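Small Business Events Forum > Running the Company > Contracts and Pricing

Thread: Moving from percentage fee to flat fee, corporate events

tallyroom
Posted Saturday, July 4, 2026

We are a two-person event management company, mostly corporate: sales meetings, dealer conferences, product days. Since we opened we have billed a percentage of total event spend. Our largest client, Stullance, has asked for a flat fee starting with their October dealer conference. Headcount is 186, one and a half days, single venue in Gomville.

Under the percentage model the fee moves with the catering and AV lines, which are the two lines we spend most of our hours trying to reduce. Their purchasing department has noticed this. I can't say they are wrong.

What I need:
Method for setting the flat number without a full year of time records
Contract language for scope changes
Whether vendor commissions should be disclosed or credited back

oldloadin
Went flat four years ago. Build it from hours. Take your last comparable event, reconstruct hours from the calendar and sent mail, then add 13 percent for what you missed. Multiply by your loaded rate, not by what you pay yourselves. Loaded rate includes insurance, software, the van and unpaid sales time.

Vendor commissions: credit them back and show the line on the final statement. A flat fee with hidden commissions is the same conflict under another name.

gradient_k
Disagree on crediting back. Hotel commission is a distribution cost the hotel pays to whoever places the business. If the client books direct, the rate does not drop. Disclose it, keep it, and set the flat fee lower to match. The client sees one smaller number and you carry less receivable.

oldloadin
The rate does drop if you ask for a net quote. We request net on every RFP and get it more often than not, independents especially. Chains vary.

gradient_k
Independents, fine. In a one-hotel market you have no leverage to ask for net. Gomville has one property that can seat 186 in rounds with a stage.

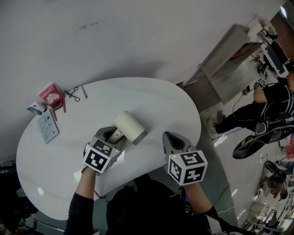
The other issue with net rates is attrition. If the block falls short, the hotel applies the penalty to the contracted rate, and a planner who negotiated net has nothing in hand to trade. With a commission on the table I have offered to waive it against the shortfall and had it accepted. You can't do that if you gave it away in the first draft.

tallyroom
Block is 108 rooms on peak night, attrition clause at 80 percent. Stullance signs the hotel contract directly, so the penalty is theirs.

Does that change the answer on commission?

gradient_k
It changes who is exposed. It doesn't change who does the negotiating when it happens. Put that in scope as included or excluded. I have seen it left out and it ate two weeks.

masitz_user
On time records: we use Masitz for project tracking and tag every entry by phase (sourcing, contracting, registration, production, onsite, closeout). After two events we had enough to price the third. Registration was the phase we had underestimated worst. Changes to attendee names and dietary forms took more hours than the venue search.

For scope changes, we define the event by five values in the contract: headcount, days, venues, number of breakout rooms, number of registration types. If any one moves past its limit, a change order is issued at the hourly rate. No change order, no work.

oldloadin
"No change order, no work" reads well until it is the night before load-in. Use a response window instead. Client gets one business day to dispute, then the change is deemed accepted.

masitz_user
Deemed acceptance did not hold up for us. The client, Leung, paid the base fee and refused the rest, citing their own purchase order terms, which required a signature. Check whose paper governs before relying on it.

tallyroom
Stullance issues a PO and their terms say written approval. So signature it is. I will name one approver and a backup in the contract.

Remaining question is the payment schedule. Percentage was billed in arrears after final invoices. Thinking 50 at signing, 30 at registration open, 20 at closeout.

oldloadin
Move the last payment to the first day onsite. Closeout depends on vendor invoices you don't control, and AV is always late.

gradient_k
Agree with that one. Also state the cancellation fee by date, not by phase. Phases get argued over.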